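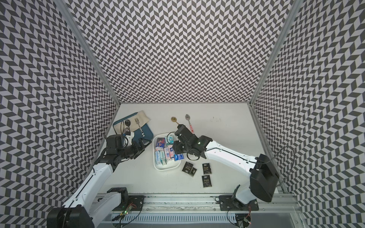 講義ノート 第4回 ひとり分の食卓をととのえる

テーブルセッティングというと、白いクロスに何本ものカトラリーが並ぶ晩餐の席を思い浮かべる方が多いのですが、この授業で扱うのはもっと小さな、ひとり分の場所のことです。前回までに器の大きさと盛りつけの話をしましたので、今回はその器が来るのを待っている場所、つまり敷物と布とカトラリーの関係をゆっくり見ていきましょう。たとえば白い卓の上に紺に近い青のランチョンマットを一枚敷いて、その上のほうにベージュの布ナプキンをふわりとかけ、左寄りに黒いスプーン、少し右のナプキンの上に銀色のフォークを置く。これだけのことで、もう「誰かがここに座る」という気配が出てくるのですから、食卓というのは面白いものだと毎年思います。スプーンはくぼみの側、フォークは歯の側が奥に向いていて、この向きは今日の話の中でも何度か出てきますので、頭の隅に置いておいてください。

1 敷物の役目

ランチョンマットは汚れを受けるための布や板だと思われがちですし、もちろんその役目も大きいのですが、授業ではまず「境界線」として考えます。大きな机の上に一枚敷くと、そこから内側がその人の席になります。家族で暮らしている方は、今晩の食事のときに、ご自分の肘がふだんどのあたりまで広がっているか、ちょっと気にしてみてください。思ったより遠くまで行っているはずです(私は隣の席の湯のみに届いていました)。

形については、四角いもの、丸いもの、そして角を丸めた四角いものがあります。角の丸いものは、机の縁ときっちり平行でなくてもあまり気にならないので、慌ただしい朝の食卓には助かります。文字や柄の入ったマットを使うときは、それが皿の下に隠れるのか、脇に見えて残るのかを先に確かめておくとよいでしょう。端のほうに小さく入っている文字なら、食事のあいだもずっと見えていますから、読む向きを座る人に合わせてあげると親切です。

2 布ナプキンの置き方

布は、折り目を立ててきちんと畳む置き方と、畳みすぎずに流す置き方とに大きく分かれます。教科書には前者ばかり載っていて、練習の課題もどうしてもそちらに寄ってしまうのですが、家庭ではむしろ後者の出番が多いと思います。上のほうにかけておく場合は、皿を置く場所を先に空けておくこと、それから布の端が机の外まで垂れないようにすること、この二つだけ気をつけてください。

色は、敷物が濃ければ布は淡く、敷物が淡ければ布に少し濃さを持たせると、はじめての方でもまとまりやすいです。青にベージュという組み合わせは、料理の色をあまり選びません。かぼちゃの煮もの、トマトのスープ、青菜の炒めもの、どれを持ってきても落ち着きます。昨年の8月の集中講座では受講生の方が藍色の敷物に生成りの布を合わせて冷たい素麺を出してくださり、見ているだけで涼しかったのをよく覚えています。

3 カトラリーの左右と向き

正式な洋食の席では、フォークは左、ナイフとスプーンは右が基本です。試験ではありませんけれど、ここは一度手を動かして覚えてしまいましょう。そのうえで、家庭の席では必ずしもそのとおりでなくてかまいません。スプーンを左、フォークを右に置く家もありますし、二本とも片側に寄せておく家もあります。左利きの方がいれば、なおさらです。

布の上にカトラリーをのせる置き方には、机に当たる音がやわらぐという利点があります。小さなお子さんが早起きして食べるときや、夜遅くに帰った人の分を用意しておくときなど、静かにしたい場面で覚えておくと重宝します。ただし布に厚みがあると柄が傾きやすいので、置いたあとに指先で軽く押さえて落ち着かせてください。

色や素材の違うカトラリーを一緒に使ってもよいですか、という質問を毎回いただきます。よいと思います。黒いスプーンと銀のフォークのように、はっきり違うものどうしのほうが、微妙に違う銀色が二種類並ぶよりもかえって気持ちよく見えることが多いのです。お手もちの引き出しの中で、いちばん似ていない二本を選んで並べてみてください。

4 今回の課題

ご自宅にあるもので、ひとり分の席をひとつ作ってください。買い足しは不要です。敷物がなければ、手ぬぐいでも、無地の包装紙でも結構です。置く作業そのものは20分もあれば十分ですので、残りの時間は椅子に座って眺めることに使ってください。立って見たときと座って見たときとでは、布のしわもフォークの傾きもずいぶん違って見えます。

提出するのは、簡単な配置図と、選んだ色についての短い文章です。文章は三行ほどでかまいませんが、「なんとなく」と書いた方には次回その「なんとなく」の中身を少しだけうかがいます。こわがらなくて大丈夫です。

参考になる箇所は、教科書の146ページからの「色の濃淡」の節です。次回は大皿と取り皿の話に入りますので、おうちで使っている取り皿を一枚、割れないように布に包んでお持ちください。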